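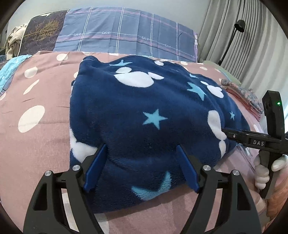 On Tuesday at 10:52 PM, a list member wrote:

> I have read the whole linens thread back to the start and I still don't
> see how any of you get a fleece blanket to stay folded. Cotton I can
> manage. Sheets I can manage, even the fitted ones, on a good day. But
> plush just slumps. I fold it in half, I fold it in half again, I turn
> around to get the pillow and when I turn back it's a hill.
>
> Also, does anyone care about matching? My mother-in-law was here and
> stood in the doorway of the kids' room for a long time without speaking.
> There are dots on the bottom, plaid on the pillow and cartoon animals in
> between. I thought it looked cheerful.
>
> Also also, the dryer. Yes or no?

Three questions in one message at almost eleven at night. I admire the stamina. I'll take them in the wrong order, as is the custom on this list.

Matching first, because I have a position on it. Ours is a dusty-pink sheet with white polka dots, a blue-gray plaid pillow that says "love" over and over in small script, and on top of those the navy fleece with the white mouse heads and the light-blue stars and moons. If you squint, the blue in the pillow is having a polite conversation with the blue in the blanket. The sheet is not part of the conversation and doesn't care. I bought none of these things to go with each other, and the child who sleeps there has never once filed a complaint about it. She did file one when I put the plain gray blanket on. It lasted until breakfast.

So: if your mother-in-law stands in the doorway again, hand her a pillowcase and ask her to hold the other end of something.

Now the folding. Your trouble is halves. Folding plush in half and in half again gets you a thick square with a fat spine on one side and four floppy edges on the other, and the floppy side wins. What works here is thirds, and on the bed, never in the air. I'm aware that the in-the-air people are a large and vocal faction on this list. They are tall.

Lay it out with the printed side down. Smooth it from the middle toward the edges with your forearm, since hands leave dents. Bring one long side in by a third, then the other long side over it, so you have a strip. Press the air out along the whole strip. People skip this. The air is the hill. You can fold the thing like an origami master and if there's air in it you will come back to a loaf. Then fold the strip in thirds from one end, and tuck the last third into the pocket made by the first two, if yours is thin enough to tuck. Ours is on the edge. Some weeks it tucks and some weeks it has opinions.

When you pick it up, pinch a proper fold from both sides and lift. Don't grab the top layer. The top layer comes with you and the remainder stays on the bed, and then you are back at the start with more witnesses.

Store it on its edge, spine up, like a book, if you have the shelf for it. In a stack, fleece goes second from the bottom. On the bottom it flattens and on the top it slides off every time someone wants a washcloth.

The dryer: no heat, or the lowest you've got, and take it out before the end. We killed one that way when we still lived in Carnach. It came out with the texture of a cheap doormat and served for years under the dog, who was not particular. The washer matters too. Our old Pleteo spins at 700 on the gentle cycle and the fleece comes out fine. On the regular cycle it comes out fine and wrapped around everything else in the drum, including once a sock that we had mourned. Turn the printed side in, skip the fabric softener, and wash it with nothing that sheds. A towel and a navy blanket should never meet. I still pick white fuzz out of the stars, where at least it doesn't show, and out of the navy, where it does.

One thing on the general question from last month, the one that got up to 2 digests all by itself (426 and 427, for those who keep them, and I know who you are). I tried the labeled-basket system. I labeled the baskets. Everyone in this house can read, and the pillowcases were in with the beach towels by the weekend. I've gone back to the closet with the door that closes, and I recommend it.

And could whoever borrowed the big flat folding board from the Plallotura swap table please bring it back? I don't need it for blankets. I need it for shirts, and I have been using a cutting board, and the shirts smell faintly of onion.

The next swap is in February, in the room over the laundromat on Todorova Street, same as before. Bring clean linens only. "Clean" was discussed at length after the last one and I don't want to go through it again.

--
Plallotura Household List
To leave the list, send a blank message with "unsubscribe" in the subject line. Please trim your quotes.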